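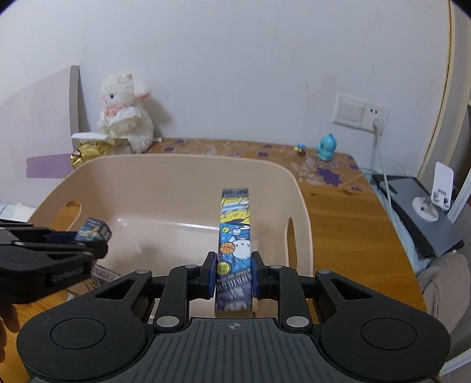

Iltach, packing tables, November

Management at Iltach likes the word "assist." The new hand-held grippers are there to assist the packers, the posters say, and the recordings from them will some day assist a machine called Brodurell. I spent two shifts with the toy and gift packers and came away with more doubts than I brought.

The gallery opens at the bin. The box in the jaws has a cartoon print with a basketball on it, and the blue pads hold it by its two sides. Anyone on this floor could pick that up with two fingers and be thinking about lunch.

A second gripper comes in from the left with a smaller printed box. Two tools, one tub. Skillthorpe, the firm that sold Iltach the system, calls this "natural two-handed work." The packers call it chopsticks.

Behind the tub sits a plush lamb with a pink bow. Soft toys are the ones people complain about, along with anything in crinkly foil like the gold package in front of it. Thitima Phuthong has packed for Suksawat and now for Iltach, and she told me her wrists ache in a new place. "They ask how many, they don't ask how it feels," she said.

About that "how many." The target is 600 items a shift. By hand, the same table used to pass 1283 and no one made a chart of it. The missing half is written off as training -- the machine's, that is, and the packers get no extra pay for teaching it.

I asked what happens to these jobs once Brodurell has learned enough. Skillthorpe said "new roles." I asked for the name of one and was promised an email. I'm still waiting for it.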